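**Call for participants: table care and tabletop tidying sessions at Vokoris**

Vokoris is looking for 16 people to take part in a home study in June. We want to know how people clear, wipe and set a table on an ordinary day, and how they look after the surface over time.

You will come to our room at Shirima for 3 sessions. Each one lasts up to two hours, with a break in the middle. Morning sessions start at 9:30 a.m. and afternoon sessions at 2 p.m.

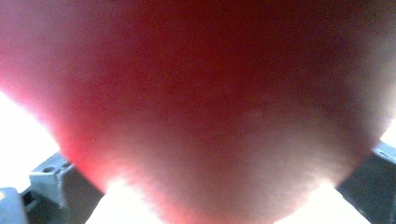 No experience is needed. You should be 18 or older, able to stand for short periods, and comfortable handling everyday things such as cups, cutlery, cloths and folded napkins. Tell us before you sign up if you have a skin reaction to dish soap or wood oil -- we can swap either one.

You will be paid $500 after the last session. Partial payment is possible if you have to drop out.
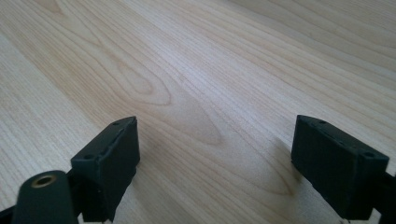

The first session is about wiping and drying. You will use your own method, then answer a short set of questions from Neema Mohamedi, who runs the study. We work on light wood-grain tabletops, so please leave rings, bracelets and large watches at home or in a locker. The second session covers setting and clearing for a small meal. The third is about storage and packing away.

Please wear closed shoes. Parking is behind the Branel building, and the side door is the one to use.
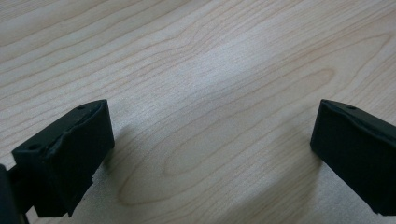 Water and coffee are provided, but lunch is not. Children can't come into the room during a session.

To apply, call or write to Faith Kimaro at the Vokoris front desk. Give your name, a phone number, the kind of table you have at home, and whether mornings or afternoons suit you -- both is fine. Applications close when all places are filled.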